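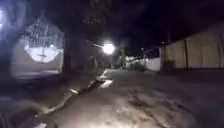 Merkley, July

**Course handout: Comparing cameras for a mobile robot in low light**

Prepared by Vesela Softić and Sota Matsuda

This unit deals with the choice of a camera for a delivery robot that must keep to the road after dark. Students will compare two cameras, the Wisberg and the Vallier, under the same controller. Gearóid Foley will supervise the bench work; Nhi Doãn will issue the equipment.

**1. What a night view asks of a camera**

A single street lamp can hold most of the light in a view. The road beneath it is pale and easy to separate from its surroundings, while the near corner may be almost black. A grainy, soft view also weakens the edges on which the path planner depends. Three features deserve attention:

- The kerb. Its top edge shows as a broken pale line. The line finder must join the pieces without inventing a turn.
- Cracks and patches in the paving. These form dark, irregular lines that a simple edge filter may report as obstacles.
- Bright areas on the ground. A reflection beside the kerb may come from water or from smooth paving — one view does not settle the matter, and the controller should slow down in either case.

Lit openings in buildings present a further difficulty. Automatic exposure may respond to the opening and darken the road.

**2. Procedure**

Mount each camera in turn on the Sequeira bracket at a height of 110 cm. Record 2000 frames with automatic exposure, then 2000 frames with exposure fixed. Repeat each run 3 times. Do not clean, crop or brighten the files before they are scored.

**3. Scoring**

Mark the kerb line by hand in the sample set, then run the line finder and record the missed and false segments separately. A camera that gives a pleasing view may still score poorly — the grade rests on the segments alone.

**4. Submission**

Each pair submits one table and one page of discussion. Questions on scoring go to Ngọc Khổng before the second bench session. Brackets are to be returned to the equipment room by 4 p.m. on the day of use.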